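Golf Carts & Utility > Batteries and Charging

Used Fevix 6 seater, is lithium worth it?

marietjie_m
Hi all! Looking at a used Fevix at the Drorngate dealer (off lease, new seats, tires look great) and they want to swap the old lead acid pack for lithium before I pick it up. Sang at the counter says I'd get up to 60 miles on a charge. Our loop is hilly and I mostly haul grandkids to the pool. Is he dreaming?
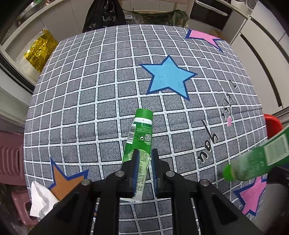 Green and white tube, 28ml

gert mabaso
He's dreaming. On hills with a full load I get 20, and mine's been babied. Get the controller checked before you spend a dime on batteries.

ZodwaC
Disagree with Gert, sorry! I went lithium in November and it's a different cart. No watering, no corroded terminals, and it pulls up our hill like it's nothing. I'd do it again tomorrow.

gert mabaso
Zodwa, your hill is a speed bump.

ZodwaC
Come drive it then :)

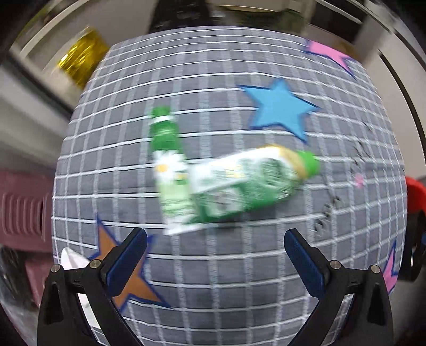
Posted by Mahsa Bakhtiari, 6:20 pm
Marietjie, ask which charger comes with it. My neighbor got the new pack but they left him the old lead acid charger and he fought with it for weeks. Also get the warranty in writing, who covers the pack and who covers labor. Ileck did mine and they were good about that (slow, but good).

marietjie_m
Ooh, didn't think about the charger. I called and it's extra!! Going back in the morning to haggle. Does anyone know if the Maluleke rear seat kit fits this one?

gert mabaso
Fits, but you'll need longer bolts.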